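Moving house with 38 boxes of letters

When I called Girish Rajput for the first time, he asked me to wait one week, as he was still sorting "the second marriage". He meant his grandfather's. The family correspondence, which starts in Skemanus and ends in an apartment above a shoe repair shop, has been his evening work since July, and he speaks about the people in it as if they were coming for dinner.

We met at his kitchen table. Everything in the apartment that can hold paper holds paper. He made tea, moved a pile from my chair to the floor, and told me to begin anywhere. 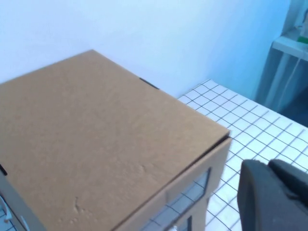
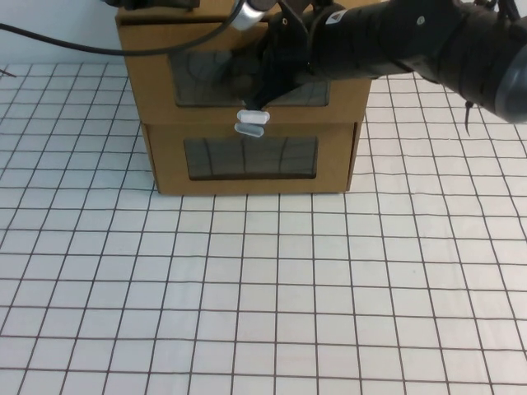

Cardboard, with clear plastic windows.

Manouchehr Mousavi had told me already on the phone that I should not believe in any system which needs more than one page to explain, and that most families lose their letters in the move and very few in a fire. When I repeated this to Girish, he laughed and said that Manouchehr was right, and that his own first system had needed four pages.

"I wanted to sort by person," he said. "Then I found that my aunt signed with three different names. One was for her sisters, one for the bank, and one I think was only for when she was angry."

So he changed to sorting by year. A letter without a date goes into an envelope with a question mark, and he opens that envelope again on the first Sunday of the month. So far he has listed 1,293 letters. The list is in a school notebook, with pencil, and only after this does he type it.

I asked him why pencil.

"My mother could read the handwriting of her father, and I can read half of it," he said. "I am correcting myself all the time. If I type too early, it looks finished, and I stop asking."

The hardest part was the move itself. Girish lived 7 years in a house in Arkusora, with a dry attic, and he never thought about storage. Then the house was sold, and he had two weeks. He packed 38 boxes, and he made the mistake to write the contents only on the lids. In the new place the boxes stood one on top of the other, and he could not read anything.

"I lifted down the same box every night for a week," he said. "It was receipts for coal. I have a great respect for these receipts, but I did not need them."

Now he writes on two sides, and puts a copy of the list inside. He does not fill a box to the top. He also stopped using rubber bands – they become sticky and leave a brown line on the paper – and ties the bundles with cotton tape, with a flat knot.

Mousavi, whom I called again after the visit, had some objections. He thinks that sorting by year breaks up conversations, and that a letter should stay close to its answer. "If somebody kept them together in a drawer for fifty years, that is also information," he said. He would note first how every bundle was found, and only then touch it. When I asked if it was too late for Girish, he was quiet for a moment and said that the coal receipts at least are probably still in order.

Girish knows this opinion. He showed me a page in the notebook where he had tried to remember which bundles came from which drawer. There were many crossed lines on it.

Before I left, he read me one letter, from a cousin who worked at the harbor in Rorar. It was mostly about the price of shoes. In the last line the cousin asks if the dog is still afraid of the stairs.

"I am looking for the answer to this," Girish said. "It should be the next year, or the year after. I am not there yet."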